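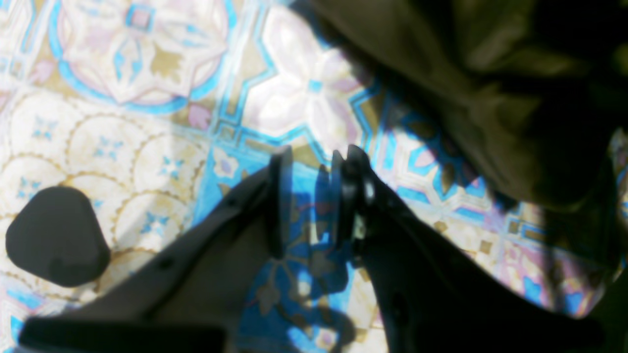

Médaillons à fleurs, bandes turquoise et petites étoiles bleues : un sol à motifs, vu de près.

On me demande souvent, quand je parle de rénovation avec des amis, s'il faut garder les vieux carreaux à motifs ou les recouvrir d'un beau gris uni. Je réponds toujours la même chose, au risque de radoter : gardez-les, et si vous n'en avez pas, songez à en poser !

J'ai grandi dans une maison de Sturdale dont la cuisine faisait à peine 4 mètres de long, avec un carrelage si chargé que ma mère prétendait ne jamais savoir s'il était propre. Elle avait sans doute raison. Mais c'est le seul sol dont je me souvienne — ceux des appartements suivants, tous beiges, se sont mélangés dans ma tête. Enfant, je sautais d'une fleur à l'autre en évitant le bleu, et je connais des gens de 50 ans qui avouent faire encore la même chose quand ils sont seuls chez eux.

Mon ami Ezequiel Vidal, qui aime les pièces calmes, me reproche de défendre des décors « qui parlent tout le temps ». Je comprends sa fatigue. Du rose, du lavande, du doré et du bleu ciel sous les pieds, cela fait du monde, surtout le matin avant le café. Seulement, ces teintes pâles se font vite oublier si l'on a la sagesse de laisser les murs blancs et de ne pas ajouter un tapis rayé par-dessus (je l'ai fait, je ne le referai pas).

J'aime surtout que le regard trouve toujours où se promener, entre les écailles crème et les pétales bordés de bleu. On fait tomber quelque chose, on se penche pour le ramasser, et on reste là une minute de trop à suivre une ligne. Un sol uni ne m'a jamais mis en retard, et je ne suis pas sûr que ce soit un compliment.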